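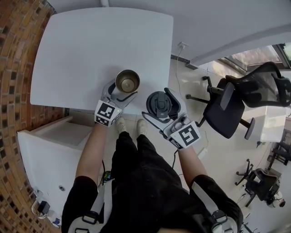 Why Did the Robot Drop the Cup?

Hi! I'm Robel Ejigu, and my job is teaching robots to use their hands. Well, their grippers. A gripper has two fingers and no thumb, so try making a sandwich like that and you'll see why my job is hard!

The robot I want to tell you about is called Ika. She lives in our workshop in Umthorpe, and last October she had a very bad morning.

Ika was learning to put the lid on a metal tumbler. To teach her, a person holds a pair of grippers, one in each hand, and does the job while a computer keeps track of how the grippers move. We did it over and over, 245 times (my arms got so tired). Then Ika studied all those tries and had a go by herself.

She picked up the tumbler. She picked up the lid. So far so good! Then she squeezed, and squeezed some more, and the tumbler popped out of her fingers like a wet bar of soap. Clang! It rolled right under my chair.

So what went wrong?

First we thought Ika couldn't see properly. Each of our hand-held grippers wears a cube with black and white square patterns on it. A camera looks at the patterns and the computer works out where the gripper is and which way it's tilted. We checked the cubes. They were fine.

Then my friend Besnard looked at the numbers from Ika's left hand. There's a little sensor in there that feels how hard she is squeezing, and it was stuck. It said "zero" the whole time! Ika thought she wasn't holding anything, so she kept on squeezing.

Have you ever had a numb hand after sleeping on it? It was a bit like that.

You might think, who cares, it's only a cup. But what if it had been somebody's finger? That's why every robot we have gets a big red stop button, and why we stay back when Ika is moving on her own – even me, and I've known her for ages.

We put in a new sensor and gave Ika a new rule. If her fingers are closing and she still feels nothing, she has to stop and wait for a person. Then we tested her 70 more times. She stopped twice to ask for help, and both times Besnard went over and had a look.

The tumbler has a dent now. I still drink my cocoa out of it.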